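Nevach two-arm table kit: your questions

Updated March 12, 2018

We get a lot of post about the Nevach, and plenty of it asks the same things. We love talking about this kit, so do keep writing, but have a look through these first.

What is the Nevach?

A pair of robot arms for an ordinary table, each with a two-finger gripper, plus the software to teach them jobs. It was designed at our Prirwood workshop and is put together in Cerkness. It's meant for colleges, small labs and keen people with a spare room and a sturdy table.

What sort of jobs can I try with it?

Handling everyday things is where it gets fun! Sorting, stacking, opening boxes, tidying a desk. Our own favourite at the moment is food packaging, and we keep going back to paper carrier bags. A bag looks like nothing until you ask a robot to deal with one. The sides give, the handle flops about, and the opening is never quite the same shape twice.
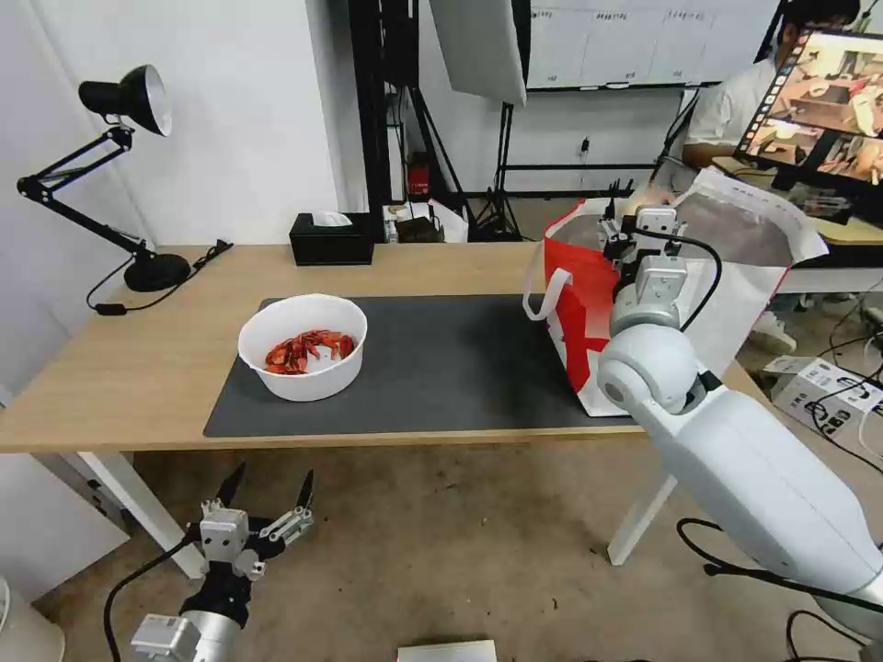

If you're new to all this, start with something stiffer. A plastic tub or a wooden block will teach you how the grippers behave, and you'll get to bags soon enough. Most people who write to us spent their first week on blocks and had a lovely time.

Do I need both arms?

You can buy a single arm and add the second later. One arm will happily pick up and put down. Two let you steady a thing with one hand and work on it with the other, and we think that's when the kit comes into its own (we're biased, of course).

How much can it lift?

Each arm is rated to 900 grams, gripper included in the sum already, so that's all yours to use. With the arm at full stretch, please stay under 500 grams. It will try to hold more, but the motors get warm and the movement gets wobbly.

Can it hold paper and card without crushing them?

Yes, with a bit of patience. Grip force is set in the software, and there's a "gentle" setting that we use for cups, cartons and tubs. Taking hold of a rim works better for us than squeezing the sides. Tilt slowly if there's anything inside.

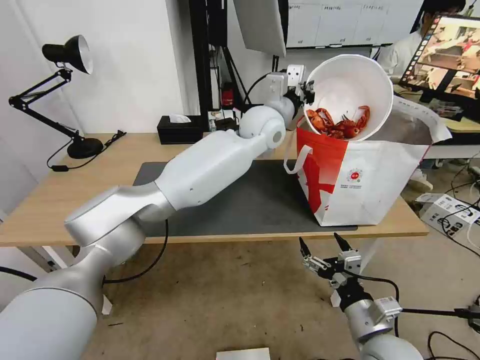 The left arm holding a paper bucket by the rim, over the carrier bag.

What kind of table should I use?

A solid one that doesn't rock. A desk mat is well worth having, and a dark one cuts down on glare. Steady lighting helps too. Clamp fittings for thicker worktops are sold separately.

Is it noisy?

Less than you'd think. There's a soft whirr when the arms move and a click when the grippers close.

Do the gripper tips wear out?

Eventually. On our test pair we changed them after 4000 grips, and they were still usable. A spare set comes in the box, and swapping them takes one small screwdriver.

Will it work with my Dalsgaard controller?

Yes, on the current software. Older Dalsgaard units need an update first, so write to us if yours won't connect.

How do I get started?

The printed guide runs to 274 pages, which sounds alarming, but chapter two is all you need for your first afternoon. The rest is there for dipping into.

When is the next version out?

We're aiming for September. The arms stay the same and the new software will be free to everyone who already has a kit.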